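5/19/26

Corner day! I've been putting off the far end of the spare room since we moved in, and this morning I finally got down on my knees and had a proper look. Ulla Lundgren rang halfway through to ask what colour I'd gone with and I told her grey, sort of, with a bit of lavender in it depending on the light (she laughed at me for ages).
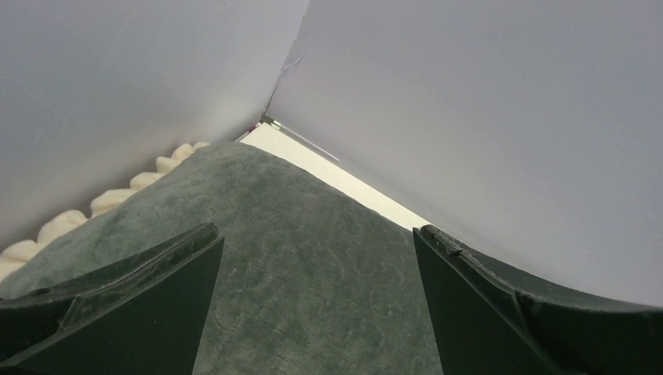 Photo: Yevhen Marchuk

The walls themselves I'm pretty happy with, nice and plain, only a few faint scuffs. It's the join that bugs me. It's a bit ragged up the top and there's a thin brownish line right down low, and then that dark little bit at the very bottom that I want to dig out and fill. The grey-green fabric can stay shoved in there for now, I quite like it against the cream.

Went through the Rondow catalogue over lunch and found a filler for $80, which seems a lot for one corner! Might try Hägglund first. Yevhen reckons I should leave it till July and do the skirting at the same time, but I know me, I'll be picking at it by tomorrow night. Soup for tea, then bed early.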